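# Felt-type desk cover pills and holds dust. Replace it or treat it?

**Climen**

I have a dark gray felt-type cover on a work table, bought in October. The fiber content is not on the invoice. After daily use it has started to pill, and light-colored dust no longer comes off with a vacuum brush. The seller's sheet gives an abrasion rating of 1,000 rubs and nothing else. Can the surface be restored, and what should I buy if it can't? 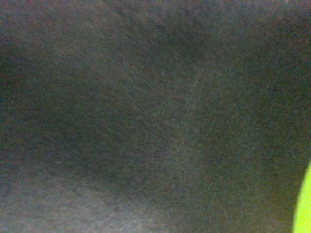 ## Replies

**Hicham Hamdy**

A rating of 1,000 rubs is low for a surface that gets daily contact. Pilling at this stage is normal for short-fiber felt and doesn't mean the backing has failed.

Procedure:

1. Vacuum with a bare nozzle, no brush. The brush raises more fiber.
2. Run a battery fabric shaver in one direction at light pressure. Stop after three passes.
3. Go over it with a damp rubber glove, then let it dry flat.
4. Don't iron it. If the fiber is polyester it will glaze.

Shaving removes material, so you can do this a limited number of times. For a replacement, look for needled felt of at least 300 grams per square meter. Thinner cloth creeps under load unless it is clipped to the table edge.

**Sisodia**

just use a lint roller, works on mine

**Marnelach**

The lint roller is fine for hair. It leaves adhesive on felt if the sheet is warm, and the adhesive then holds more dust.

I would drop felt and use a plain woven black cloth, hemmed, large enough to hang over the sides. It goes in a washing machine. It shows light dust more than gray does, but the dust shakes out. Wash it separately the first time, cold, and check for dye transfer with a white rag before putting anything pale on it. Cotton can shrink up to 3 percent, so buy it oversize.

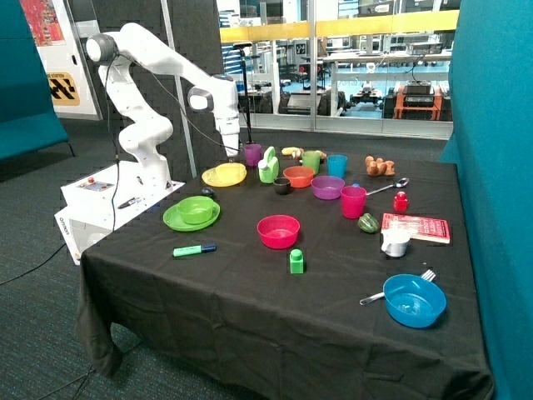 How often should a woven cover be washed?

Every two weeks is enough for a table in daily use, with a shake outdoors in between. Wash it sooner if there is a spill. Skip fabric softener, which leaves a film that picks up dust.

Edited 5 December 2019: changed the wash temperature to cold.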